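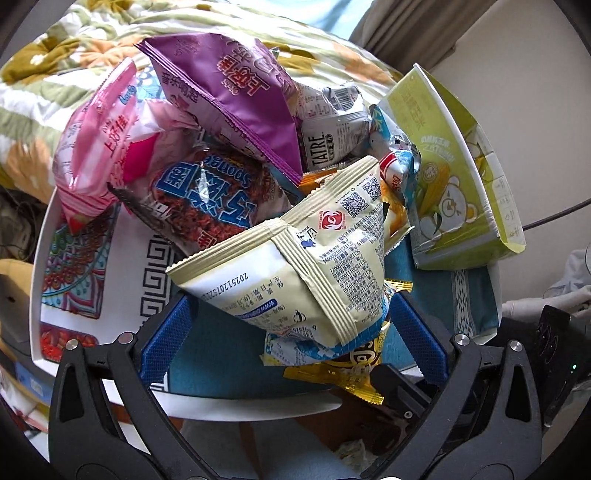 Is a monthly snack box worth it for a small office?

Posted by Catinca Mihăilă in Food and Drink at Work

There are 11 of us in the office and my manager has asked me to look into one of those snack subscriptions. The one she likes is called Gratness. They send a mixed box every month, all single packets, and you tip it into a bowl in the kitchen and people help themselves. The leaflet says it "lifts energy and keeps teams together", which I find hard to swallow from a bag of crackers.

At the moment we take it in turns to bring biscuits. It works about as well as you'd expect, in that the same two people bring them. My manager thinks paying for a box would be fairer. I think we'd be paying a lot for postage and a nice leaflet. The price drops if you sign up for 6 months, and I don't trust that either.

Has anyone done this for longer than the trial? Did the good stuff vanish on the first morning and the rest sit there? And how do you deal with dates and allergies when it's all mixed up in one bowl?

Rianne Leemans

We had a box from Jerneck for most of a year at my last job. My view is that it's a shop with a markup. I sat down one lunchtime with the delivery note and priced the lot against the supermarket down the road, and we were paying close to double. Some packets I couldn't find locally, so I left those out, but I doubt they would have changed much.

Yes, the good stuff goes first. Crisps and anything with chocolate were gone by eleven in the morning. What stayed was the seaweed and a sort of puffed lentil thing that I believe is still there.

On dates, look at each packet before it goes in the bowl and put the short ones on top. Be careful with imported snacks. The date may be printed as one long number, year first, and it can be the day it was made instead of the day it runs out. If the wording next to it is in a language none of you read, ask the supplier. Ours took a week to answer and then sent a link to their home page.

For allergies, keep everything in its own wrapper and don't decant. Anyone with a serious nut allergy should have a separate tub with their name on it. I wouldn't rely on the "free from" sticker on the outside of the box, as it told us nothing about the single packets.

Before you agree to the long deal, read the part about cancelling. Ours renewed itself in May and we only noticed when the next box turned up.

gurklow_dave

just get a big multipack and a bowl. same thing

Ventura

Depends what your manager wants out of it. If she wants people to stop moaning about biscuits, a kitty will do that for less. Ask for a single box at full price first and see what's left after a fortnight. If they won't sell you one without signing up, I'd take that as your answer.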